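The great cord sort-out

I have been putting off the cords for most of the year. Everything else in this house has had its turn – the linen cupboard, the spice shelf, even the dreadful space under the stairs where the camping chairs live – but the cords kept getting moved from one spot to another in a shopping bag. Then the bag split. So on Thursday, with a pot of tea made and the radio on, I finally sat down to deal with them.

I should explain how a household of two ends up with so many. We moved to Turkton from a much smaller flat in Pangaribuan Street, and in the last frantic hour of packing I swept every cable I could see into whatever box was still open. Some went in with the saucepans. A few were rolled up in the bath mat. As they turned up on the other side I dropped them in the bag and told myself I'd match them to their gadgets on the weekend. My friend Zarine came to help us unpack and asked why I was keeping a charger for a phone I hadn't owned since my daughter was in primary school. I didn't have a good answer, but I kept it anyway, in case.

It was Teguh Nasution from my old choir who put me on to a better way of doing it. He runs a little repair morning in the hall once a month, where people bring in toasters and lamps, and he must have untangled more cords than anyone I know. His advice was to get the lot down on a hard floor with a bit of space and leave the table out of it. On a table you pile things up, he said, and once they're piled up you're back where you started. He also told me to do the chargers first and the long leads last, which I wouldn't have thought of.

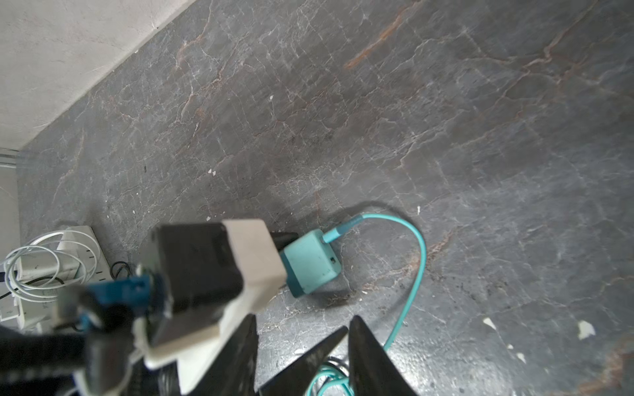

Chargers are the worst of it, in my opinion, and the reason is that they all used to look the same. For years every one of ours was either black or white, and I'd be down on my knees behind the couch reading that tiny grey print to work out which was which. That's why I'm so fond of anything in a proper colour. A teal cube with a teal cable to match, sitting on a dark floor, can be spotted from the doorway, and you'd never confuse it with a white power strip and its white cable lying a little way off. Our whites, on the other hand, had been quietly knotting themselves together, and I have a theory that they do it at night. I spent the best part of a cup of tea on one knot alone, and at the end of it I had a lead for an electric blanket and no idea where the blanket was.

Once things were loose I made piles. I'm a great believer in piles! There was one for cords we use every week, one for cords that belong to something we still own but hardly ever switch on (the slide projector, the foot spa, the pasta machine my brother-in-law was so sure about), and one for mysteries. The mystery pile was by far the biggest. I tested what I could, going from room to room with a lead in each hand, trying the back of the printer and the bottom of the old camera. I found a match for the little speaker we'd given up on two winters ago, and it was such a thrill that I rang my sister.

I also took the chance to have a good look over everything while it was out. My dad was an electrician and he was very firm on this. He'd run each cord through his fingers from end to end, feeling for nicks and flat spots, and if he found one the cord was finished, no matter how good the rest of it was. I did the same, and I put aside 2 that had gone stiff and cracked near the plug. He was just as firm about plugging one power board into another, which I confess we'd been doing behind the television. We aren't any more. 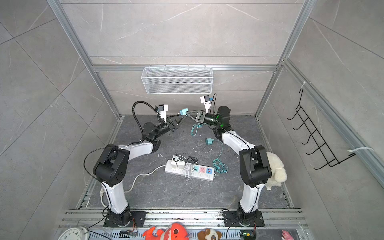

Then came the winding up, and this is where I've changed my ways. I used to wrap a cord tightly around its own plug, because it looked tidy, and I now know that's hard on the wire where it bends. What I do these days is make big easy loops, about the size of a bread and butter plate, letting the cord fall the way it wants to go. If it starts to twist I let it hang for a moment until it settles down. A strip of soft fabric tape goes around the middle, and on the tape I write the name of the thing it belongs to. I bought a packet of Ternodus labels for this and they were fine, but the pen rubbed off the shiny side, so masking tape would do you just as well.

For storage I've gone with shoeboxes, stood in a drawer with their lids off. I did look at the fancy dividers in the homewares shop and then looked at the price and came home. One box holds chargers, one holds long leads, and a narrow one that used to have boots in it takes the power boards when they're not in use. The everyday chargers live in a colourful bowl by the kettle, much to my husband's relief, as he has never once put anything back in a drawer.

The mystery pile has gone in a bag with November written on it. Whatever hasn't been asked for by then goes to the e-waste bin at the library, and please do look for one near you if you're doing a clear-out of your own, as cords shouldn't go in with the kitchen rubbish.

I've still got the shed to do. There are extension leads out there that I haven't seen the end of in 7 years, and I think one of them may be holding up the passionfruit. If anyone has a good way of hanging the really long ones, I'd love to hear it in the comments, particularly if it doesn't involve drilling into brick.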